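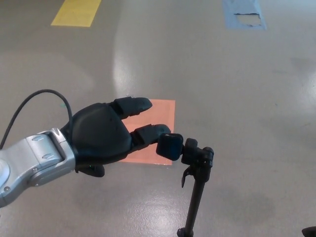
Black hand, black stand, at the Plestau open day.

I got to Plestau on Saturday with 20 other visitors and went straight to the robot hall, where Helmi Mäkelä was talking us through the house rules. I loved this part! Every rule is on one sheet, in big type, and they really do stick to it.

Floor markers come first. Each colour has its own meaning, agreed before anyone powers up, and a worn marker goes on the repair list the same day. Then contact: a new grip gets 3 slow passes before it's allowed at normal speed, and one person holds the stop button the whole time (no phone, no chatting).

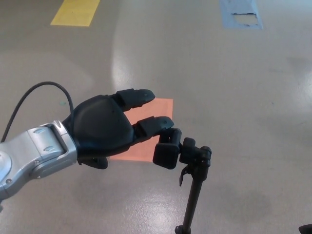 Cables have a rule too. They need enough slack for the arm's full reach, and somebody checks that by hand each morning. Samran Jitpraphai asked who can change the rules, and Helmi said anyone on shift, as long as it's written down and a second person signs. I've asked for a copy of the sheet for our workshop at Srithong.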